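Jamside Forums > House and Home > Oil or wax on a pale wooden table?

223 comments
6 shares

Siu-fong Poon

Hello all, I've been reading this section for months and have finally got a question of my own, so please be gentle with me. It's a long one, sorry, put the kettle on.

We have a big table with a light wooden top that I love more than is sensible. It came from Rácz, the joinery in my mother-in-law's town, and the man there told us to oil it when it came home and then "whenever it asks". That was all the advice we got! My husband nodded as if he understood perfectly and then we drove away. The tin he sold us was Drelodus hard oil in the natural shade. I put on two coats, lovely, very pleased with myself, and then life got in the way and I did nothing more to it until February.

By February it had certainly started asking. The part where everyone eats had gone dry to the touch, with a faint greyness in the grain, while the far end (which is where the post and the school bags get dumped) still felt silky. So I now have what feels like two different tables joined together, and I'd dearly like to have one again before we have the whole family over.

My sister swears by wax. My neighbour says wax is for people who don't have children. The tin says a great deal in very small print, most of it about ventilation. What I want is to keep it pale. I've seen what happens when oil goes on a light top and it turns the colour of strong tea, and I couldn't bear that, I'd rather have the grey.

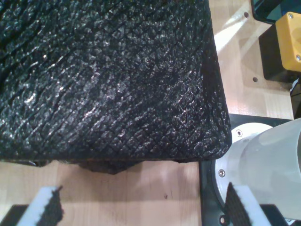 Last edited by Siu-fong Poon: October 5, 2024

I should have said in the first version of this post, and a couple of you have already asked: no, it has never been varnished, and no, I haven't sanded it. I own a sanding block and some paper that came with the house. I am a bit frightened of both. If the answer is "sand the whole thing", please tell me kindly and tell me which paper.

Also, does it matter that the room gets strong sun in the mornings? I'd assumed the sun was fading it but my husband thinks sun makes wood darker. We have argued about this on and off all summer in a friendly way.

Share 2

Zsolt Fekete

Welcome in, Siu-fong, and what a nice first post. Your husband may have a point and so may you, I'm afraid. Some woods darken in the sun and some lose colour, and it depends what's under the oil too. Do you know what the timber is? Mine is ash and it has gone gently yellow over the years, like old piano keys, and I've grown fond of it.

As for the dry end, I wouldn't be frightened. Grey in the grain where people eat usually means the oil has been scrubbed away and water is getting in. Wash it down with a little soap and warm water, hardly wet at all, and leave it overnight. Then a light go with fine paper, always along the grain, just until it stops feeling furry. Wipe off every bit of dust. After that a thin coat of the same oil. I mean really thin, you should be wondering whether you've put any on. Leave it a quarter of an hour and then wipe it all off again with a clean cotton cloth. An old pillowcase is perfect.

Where people come unstuck is leaving too much on. It goes tacky, and then every newspaper you put down leaves its headlines behind. I did this to my mother's sideboard as a young man and she brought it up at Christmas for the rest of her life.

Share

Gyula Borbély

I'm going to disagree with Zsolt, and he knows I say this as a friend. I would not touch only the dry end. If you sand one patch of an oiled top and oil that patch, you will see the join in every low evening light for years. Do all of it or leave all of it alone.

And I'd go over to hard wax oil while you're at it. Plain oil is beautiful on a chopping board, but on a table where children do their homework you'll be forever at it with a cloth. I know the purists hate this. I had an oiled table for a long time and kept it up faithfully, and then we had our third and I stopped keeping up anything at all. Changed over one bank holiday and I've thought about that table perhaps once a year ever since.

If pale matters to you, look for one with a bit of white pigment in it. They're sold under all sorts of names. Try it underneath first, on the side nobody will ever look at unless they're under there hunting for a felt tip.

Share 2

Zsolt Fekete

Gyula, the patch will only show if it's a hard-edged patch! You feather it out. Start in the dry bit, ease off as you go, and oil the whole top at the end. I've done this on my own and I challenge anybody to find the place.

And those white pigmented ones can look chalky in the open grain. Lovely on a floor, but on a table you're sitting right over it with your nose in your soup.

Share

Gyula Borbély

I have eaten at your table, Zsolt, and I was far too polite to mention it.

Share 6

Rostyslav Vasylenko

Ha, you two. I'll put in a word for soap, which hasn't come up yet. Where I grew up my grandmother kept a scrubbed table, and it was the palest thing in the house. No oil, no wax, only soap flakes in hot water, whipped up until it looked like thin cream, spread on with a cloth and wiped off when it had cooled. She did it every spring and again before winter. It leaves the wood very matt and very soft, you want to stroke it.

The drawback is that red wine goes straight in, and so does beetroot, as I found out when I was small and was trusted with the big bowl. You can scrub most things out again, but you do have to be quick, and you have to be a person who doesn't mind a ghost of a stain here and there. She called them visitors.

It won't work over the top of oil though, so Siu-fong would have to take the old oil off first, and perhaps that's more sanding than she'd like. I mention it for anyone else reading who has a bare top and is wondering where to begin.

Share

Siu-fong Poon

Thank you all so much, I came back from work to this and read the lot aloud over supper. Visitors! I'm keeping that one whatever I end up doing.

To answer Zsolt, I rang Rácz to ask what the wood is. The son answered this time, and he was very patient while I described a table he must have sold many times over. He thinks it's likely ash, but they were using maple for some of the tops in the same workshop, and he'd want to see the ends. I've had a look at the ends myself and I'm none the wiser. There are paler strips and darker strips and it all goes along very prettily, and that is as far as my knowledge takes me.

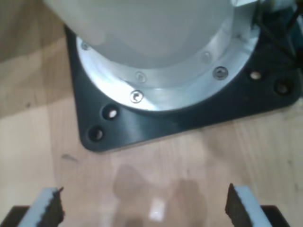 He also said something that I've been chewing over ever since. He reckons most people clean their tables far too hard, and that the spray we all keep under the sink does more to dry them out than the children ever could. I went quite pink on the telephone. I use that spray every single evening, with the scratchy side of the sponge if there's been porridge. So it may well be that my poor dry end is entirely my own doing, and the silky end is silky only for having been left in peace beneath the school bags.

So I've bought plain washing-up liquid and a soft cloth, and the spray has been moved to the bathroom. I'm leaning towards Zsolt's way with the feathering. Gyula, please don't be cross. I do like the sound of only thinking about it once a year, but I've got most of a tin of the Drelodus left and it wasn't cheap.

What I still don't know is how long I must keep everybody off it. The tin says it can be used "with care" the next day. I have a household that does nothing with care.

Share

Faustino Robles

I restore furniture for a living, mostly chairs, so take this as coming from a chair man. The son at the joinery has it right about sprays. I see it all the time on arms and table edges, wherever people wipe the most.

On waiting: next day for a plate on a mat, fine. But keep hot dishes and anything wet off it for a week if you possibly can, longer if the room is cold. It feels dry well before it has hardened all the way through. We have a table in the shop in Rornska where somebody stood a teapot the morning after oiling, and the ring has outlasted two tenants and a new floor.

One thing that really must be said in any thread like this, and I was surprised to get so far down without seeing it. Please be careful with the cloths. Oily rags can heat up by themselves if they're left in a heap, and they do start fires. Spread them out flat outdoors until they're stiff and dry, or soak them in water and keep them in a lidded metal tin until you can get rid of them. Never screwed up in the kitchen bin. That goes for Zsolt's pillowcase as well.

I'm with Zsolt on patching, by the way, though I would go over the full length of each board and stop at the joint between them. The eye forgives a change of tone from one board to the next.

Share 6

Zsolt Fekete

Faustino is quite right and I'm ashamed I left the rags out. Mine go on the washing line. And stopping at the joint is cleverer than my feathering, I'll be doing that next time.

Share

Gyula Borbély

So we agree it shows, then.

Share 2

Rostyslav Vasylenko

Siu-fong, for the week of waiting, we once had all our meals on a blanket on the floor and told the children it was a picnic. They asked to do it again for months. My knees did not.

Share

Siu-fong Poon

A picnic it is! I'll start once the half-term visitors (the human sort) have gone home. Faustino, thank you for the warning about the cloths, I would have put them straight in the bin without a thought, and I've now told my sister and my neighbour as well. One last question, and then I'll leave you all in peace: the paper that came with the house says 80 on the back. Is that a fine one?

Share

Faustino Robles

No! Put it back in the drawer. Get some 240 and go gently.

Share

View more comments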